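**Penrose project - progress report for March**

Prepared by Tshepo Venter, Brokthorpe site, for the Vanent workplace fund

The second stage of the project is under way and within budget. Spending this month was £1,599, nearly all of it on replacement gripper fingers and extra training hours. We are not asking for any change to the grant.

**Work on the cell**

The trial cell is still on the small bench at the back of the packing room. It runs for part of the morning shift and is switched off at 2 so that the bench team can hand over without alarms going off behind them.

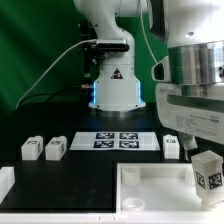
Placing parts by hand has always been the job people at Brokthorpe like least, and it is the one we chose for the trial. The operator sets out the blocks, starts the run and stays within reach of the stop button. We have kept to marked blocks for this stage. Each one standing on the bench has a small printed marker on top, and the white sheet between them carries four larger ones. Drimis, who wrote the placing software, want us to stay with marked parts until the placing figures settle. I agree with them, although it does mean the work is still some way from our real stock.

In the last full week the cell placed 93 per cent of blocks without help. Most of the rest were gripped at a slight angle and had to be taken out and set down again by the operator. The floor is 95 per cent under the grant terms, so we are short of it. Drimis have sent a new grip setting and we will start using it on Wednesday.

**What has changed for staff**

Snežana Obradović has moved from hand placing to running the cell for three mornings a week. She has asked for the change to be written into her job description, with the pay grade looked at, and I have passed this to the site manager. I think she is right to ask. The work now includes checking the log and deciding when to stop a run, and neither was part of her old job.
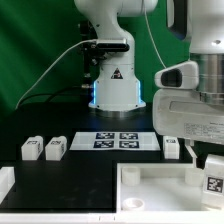
Training stands at 20 hours per person for the first group. Two of the group would like more time on fault finding and less on the slides, and the next course has been altered to suit. One person tried the cell and has gone back to hand packing by choice, with no loss of pay.

The main complaint is about waiting. When a run stops, the operator has to restart it from the beginning, and on a bad morning that is dull work - several people said they would sooner be busy.

**Next month**

- Test the new grip setting and report the figures by week
- Settle the job description and grade
- Ask Drimis for a restart from the last good placement
- Begin training the second group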